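# About Kakeo

Kakeo makes training examples for robots that work in furnished rooms. Our customers build the learning systems; we supply the recorded tasks those systems learn from. Most of it is produced in simulation.

The company was started by Jurgita Sakalauskas and Clementina Meireles, who had worked together on motion planning and kept running short of usable data. Jurgita runs the scene and physics side. Clementina runs the operators and everything to do with labelling.

## What we produce

A single example is one attempt at one task, from the starting pose to the stop signal. It holds the camera view from the robot's head, joint positions, the commands sent, contact forces from the simulator and a written instruction in plain English. Failed attempts are kept and marked as failed. Customers can filter them out, though most ask for them.

A standard set contains 1,000 examples of one task. Our furniture series, Trirlow, covers approaching, turning, pushing and lifting chairs and small tables. The kitchen series, Juvell, is at an earlier stage and is released to existing customers only.

## How the work is done

Operators drive the simulated robot by hand, in sessions of 90 minutes at most. Between attempts the scene is rebuilt: the furniture model, wall and floor materials, lighting and starting position are drawn again from our library, which at present holds 752 furniture models. Surfaces are varied well beyond what a real room would have, so that a policy does not come to depend on one floor or one colour of wood.

Each attempt is then replayed and checked by 3 people. If they disagree on where the task ended, it goes back to Clementina's team – the written rule is changed if the rule was the problem.

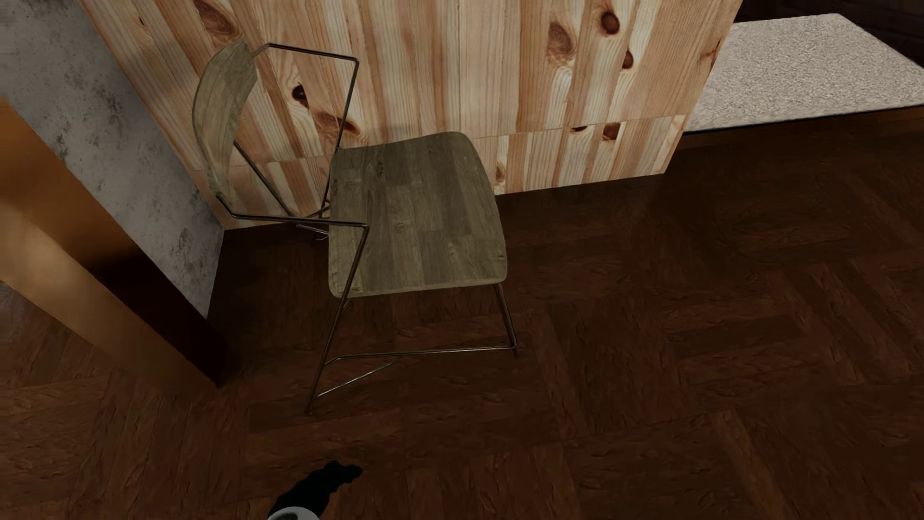
*Robot's view of a chair against a pine panel wall, with part of the hand at the bottom. Simulated.*

## Formats and access

Sets are delivered in Heydari, our own file layout, with a converter for the common open formats. Scene files are included, so an attempt can be rendered again from another camera or with other materials. Sample sets are sent on request. The next Trirlow release is due in March.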